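Folding two-sided towels: which face goes out?
Home Textiles > Laundry and Storage
Thread started by plagos, Jun 6, 2026 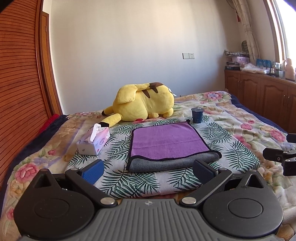

deliafarias
Microfiber or cotton? The answer depends on the fiber, and on whether you are folding for a shelf or for a drawer.

plagos
Microfiber, both sides. Purple face has the short pile, gray reverse has the longer pile, black edging sewn all the way round. I fold on the bed, on a leaf-print cloth I lay over the blanket, purple up, starting with the edge nearest me. The near edge comes over and shows gray. My question is whether gray should end up on the outside or the inside of the finished packet. I have a stack of these and they do not sit flat. The fold at the near side comes out thick and round and will not stay down.

deliafarias
Then gray in. Long pile on the outside of a packet grabs the next packet in the stack. You pull one and get two. Short pile against short pile slides.

To get gray in, you start purple side down. You are starting purple side up, so the first fold puts gray on top, and you need an odd number of further turns to bury it. Most people run out of towel before that.

c_ledesma
Disagree with part of this. The number of turns has nothing to do with it if you fold in thirds and tuck. With a tri-fold, the last panel over covers everything under it, and the only face you see on top is whichever side that panel was showing. Purple up at the start gives gray on top at the end. Purple down gives purple on top. One decision, made before the first fold.

deliafarias
That is what I said. Start purple side down.

c_ledesma
You said odd number of turns. In a tri-fold there are two folds along the length, and both flaps show gray if you started purple up. Counting turns only works for halving in one direction.

deliafarias
Fine. For halving, the first fold already decides it. Start purple up, fold in half, and the whole outside of the packet is gray, top and bottom. Fold it again any way you like and it stays gray outside. I withdraw the odd number.

c_ledesma
Agreed.

plagos
So for either method: the side facing up at the start ends up inside if I halve. And for thirds?

c_ledesma
Thirds, purple up: the bottom of the packet is gray and the top flap is gray. Purple is inside. Same result as halving. The difference between the two methods is bulk and where the edging lands.

javi.caceres
The edging is your actual problem. A bound edge is thicker than the field of the towel. When you halve, you put two bound edges directly on top of each other. Halve again in the same direction and you have four at one end and none at the other. The packet becomes a wedge. Stack enough wedges facing the same way and the pile leans.

Two remedies:

1. Offset the edges. Bring the near edge to just short of the far edge, a finger's width, so the bindings sit side by side.
2. Alternate the packets, rounded end left, rounded end right, all the way up the stack.

I do both. The first one takes practice because the eye wants to line the edges up.

plagos
I have been lining them up exactly. I assumed that was the point.

javi.caceres
For flat-woven dish towels it is. For anything bound or hemmed thick, no.

aldana_f
Question about the surface. Why are you folding on a bed? A plush blanket gives under your hand. When you press down to set the fold, the blanket compresses and the towel does not. You are ironing air. That alone would account for a roll that stays round.

plagos
The bed is the only area wide enough. The table in that room is taken up by the sewing machine. The leaf-print cloth was supposed to help. It stops the towel from catching on the blanket, which it did badly before. I also keep a tissue box on it, at the left, for lint.

aldana_f
The cloth fixes the friction and does nothing for the stiffness. Put a board under it. I use the shelf out of a Fellham bookcase that lost its pegs. Any flat panel larger than the towel will do. Cloth on top of the board so the pile does not drag.

deliafarias
Seconding the board. I would also say the tissue box should come off the cloth. If its weight is on one edge only, the cloth pivots around it when you pull the towel toward you.

c_ledesma
A tissue box weighs next to nothing.

deliafarias
It weighs enough to pin a corner of thin cotton. I have had it happen with a paperback.

c_ledesma
A paperback is heavier than a tissue box.

deliafarias
Depends on the paperback.

javi.caceres
Back to the towels. What weight are they? The packaging should give grams per square meter.

plagos
I had to look up the order. They are the Nishad two-sided ones. The listing does not give a weight per area. It gives 126 grams per towel.

javi.caceres
Measure one and divide. Length times width in meters, then grams over that. The answer tells you how many layers you can have before the packet springs open. My own limit for long pile is eight layers, so three halvings. Past that it will not stay closed without a band.

plagos
Did not have a tape measure to hand so I used a ruler in stages. I get 963 for the total towel weight if I put the whole set on the kitchen scale, which seems low for the number in the listing. Either the scale is off or the towels run light. The size also varies from one towel to the next.

aldana_f
Size variation after washing is normal. The binding shrinks at a different rate from the field. It also explains a wavy edge along one side, if you have that. The border puckers, and a straight fold line is then impossible on that side.

plagos
I do have that. The border is wavy on most of them.

aldana_f
Then fold from the straightest side and let the wavy side land on the inside. Before folding, pull the two corners of the wavy side apart, firmly, once. It will not be fixed but it gets better. Do it damp if you can.

deliafarias
And check your dryer. High heat is the usual cause. I switched my Climar to the low setting in January and the newer towels have kept their shape. The older ones are past saving.

c_ledesma
One dryer and one batch of towels is not a test. The newer towels may have a different binding.

deliafarias
They may. They are also flat, and I am satisfied.

c_ledesma
Heat does matter for the pile, I will give you that. Long pile mats when it gets too hot and then it does not absorb. For the binding I would look at thread tension from the factory first.

javi.caceres
Both are possible. Wash one new towel and line dry it. If the edge goes wavy with no dryer involved, it is the thread.

plagos
I can do that. I have a few unused ones left.

Report after following the advice here. I put a board under the cloth, moved the tissues to the nightstand, started purple side down, and left a finger's width between the edges. Halved three times. Measured the height of a stack of ten with the ruler: 143 mm. The same ten done the old way came to over 170 mm and leaned, although I did not write down the exact figure. Purple side out looks better on the shelf, which I had not asked about.

javi.caceres
Good result. Did you alternate the ends?

plagos
Yes, from the third packet up. I forgot on the first 2.

c_ledesma
Try thirds on the same ten towels and report the height. Thirds lengthwise, then thirds again across, gives nine layers and a smaller footprint. I expect a taller stack but a steadier one, because the bindings are spread over more positions.

deliafarias
Nine layers is over the limit Javiera gave.

c_ledesma
It is one over, and the tuck holds it shut.

javi.caceres
It might. My limit is for halving with no tuck. I have not tried a tucked tri-fold in long pile.

plagos
Thirds done. 151 mm, no lean. They take me twice as long and I keep getting the first third wrong, so the last panel comes up short or hangs over. Is there a trick to finding the third?

c_ledesma
Mark the board. Lay an unfolded towel on it, mark both third points with tape at the board's edge, and fold to the tape. With the sizes varying you will be off slightly on some, so set the tape for the smallest towel.

aldana_f
Or S-fold it loosely first, even up the three layers by eye, then open it and fold properly along the creases. No tape needed.

deliafarias
Or halve them. 143 is less than 151.

plagos
How deep is the usual shelf for this? Mine is a Fevero wall unit and the halved packets stick out past the front by the width of the rounded end. The thirds fit.

c_ledesma
Then you have your answer.

deliafarias
Turn the halved ones sideways.

plagos
Sideways they fit, but then I only get one column instead of two. I will use thirds for the shelf and halves for the drawer under the sink. The line-dried towel is on the rack now. I will post the edge when it is done.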